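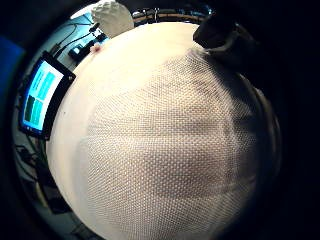
细网裹着的大白球，靠右的一侧落在影子里。

1月14日

今天太高兴了，晚饭都没顾上好好吃，先把这些写下来再说！

在Feridville图书馆的地下书库泡了一整天，终于读到那本手术登记簿。之前只在Dixit编的那本地方医学史里见过两行引文，说镇上的老诊所很早就有人做白内障摘除，我一直半信半疑。结果登记簿真的在，深绿色布面，书脊散了，一共597页，字迹换过好几个人，最早那位写得最漂亮，每个病人的名字下面都画一道细线。

最让我激动的是一个磨镜片的老工匠的记录。他右眼几乎看不见了，拖了两年才肯来，理由是怕以后再也干不了活。医生让他平躺，头由助手扶住，滴了可卡因溶液，然后在角膜边缘切开，把浑浊的晶状体整个取出来。没有缝线！那时候眼科很多人还不缝，切口全靠包扎和静卧自己长好。所以病人要两只眼睛都蒙上，头两侧塞沙袋，咳嗽都得忍着。我读到“夜间咳二次，甚忧”这几个字，自己也跟着屏住了气。

后面一页一页都是换药记录：第三天有轻微疼痛，第五天揭开纱布，说能看见窗户的亮光，第九天能数手指。到4月他来复查，戴上厚厚的凸透镜，认得出报纸的标题。登记簿边上有人用铅笔添了一句：“镜片系其自磨。”我在座位上差点叫出声来，管阅览室的Simão Marinho抬头看了我一眼，我赶紧把登记簿转过去给他看，他也乐了，后来还主动帮我找来了同一时期的药房账本。

账本也有意思（虽然抄得我手腕发酸）。可卡因是从外地一家叫Wotano的药行进的，蒸馏水自己烧，纱布按卷记，一次就买25卷。诊所煮器械的锅坏过一回，换新的花了90，单位写得太潦草，没认出来，明天拿放大镜再看。从这口锅能看出他们已经很认真地在做消毒了，跟Afonso Vilela上次跟我争的“小地方哪懂这些”完全不一样，哈哈，我要把这页抄给他！

下午跟Thenmozhi Rajan通了电话。她做了很多年眼科护士，我念一段她就解释一段。她说现在的病人做完坐一会儿就回家了，人工晶体折起来从小口子送进去，根本不用沙袋。又说她刚入行时带她的老护士还记得沙袋的分量，夜里要一床一床去摸，看有没有滑开。这一句我原样记下来了，想放进文章的开头。

还有没弄明白的：主刀医生到底是在哪儿学的？签名只有一个缩写，像是J，后面连着一团墨。Tomás Seixas猜是Jerketti家的大儿子，那家确实出过医生，可年份对不太上，差了好几年。Salvador Serrano那边有一份旧的医学院名册，我晚上已经写信去问了，希望他别嫌我一个月里问第三回。

文章的字数倒有点愁人，刊物只给我大约300行，光这位磨镜片的老先生我就能写满。先不管，明天接着抄后半本，铅笔要多削两支，围巾也得带上，书库里真冷。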